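Can a Machine Tidy Your Desk Yet?

Small chores are still hard for robots. A pen can roll, and a shiny table gives bright reflections. If you want to try it at home or in the shop, prepare the desk first.

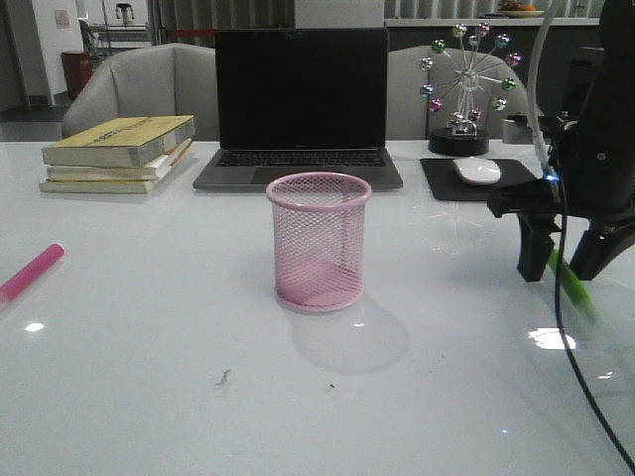
Pink mesh cup, still empty, with one marker lying to the left.

Put the cup well away from books and the laptop, so the gripper has space on all sides. Begin with 2 or 3 thick markers, no thin pencils. Wipe the crumbs yourself, it is faster.

My colleague Dalal Srour lets the arm work on Tuesday and does the drawers by hand. For paper clips I would also wait.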